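« Une hésitation, c'est aussi une donnée »

Chez Flarnotstead, Zinhle Tshabalala apprend à des bras robotisés à ranger une table. Ou plutôt, elle leur montre, encore et encore, et c'est ce « encore et encore » qui la passionne. Elle parle vite, dessine des trajectoires dans l'air avec les deux mains et s'interrompt pour aller vérifier un chiffre sur l'écran de sa collègue Yuzuki Ebihara.

Le projet s'appelle Macapagal. Son principe tient en peu de mots : une personne guide le bras à distance, la machine enregistre les images et les positions de chaque articulation, puis un modèle apprend à partir de ces démonstrations. « On me demande souvent où est l'algorithme génial, s'amuse-t-elle. Il est très bien, notre algorithme ! Mais allez voir la table, c'est là que tout se joue. »

Sur la table, donc : de la vaisselle, une banane, une bouteille de ketchup couchée. Tshabalala tient beaucoup à cette bouteille. « Debout, tout le monde sait la prendre. Couchée, il faut choisir l'endroit où poser les doigts, l'angle du poignet, la hauteur d'approche. Deux opérateurs ne feront jamais pareil, et tant mieux, je veux les deux versions. »

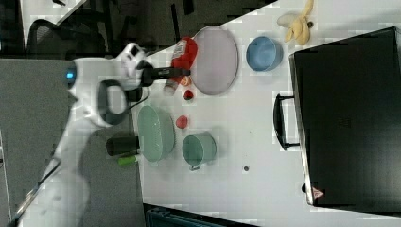 Quarante-six essais avant midi

Une séance compte 46 démonstrations, entrecoupées de pauses de 10 minutes. Entre deux essais, on déplace les objets, on tourne une assiette, on rapproche le bol. Six personnes se relaient aux commandes. « Au début, j'étais catastrophique, raconte Yuzuki Ebihara. Je freinais au-dessus de chaque objet. Zinhle voulait tout garder, moi j'avais envie de tout effacer ! »

Elles ont fini par s'entendre : les hésitations restent, avec une annotation, et seuls les enregistrements incomplets partent à la corbeille. « Une hésitation suivie d'une correction, c'est précieux, reprend Tshabalala. Le modèle y voit comment on se rattrape. »

Et ensuite ?

En novembre, l'équipe installera un second poste à Morport, avec un autre éclairage et 35 objets que le modèle n'aura jamais rencontrés. Ebihara prépare déjà la liste et défend avec ardeur la présence d'une passoire. Tshabalala, elle, réclame des sachets souples. « Ça se déforme, ça glisse, c'est affreux à saisir. J'ai hâte ! »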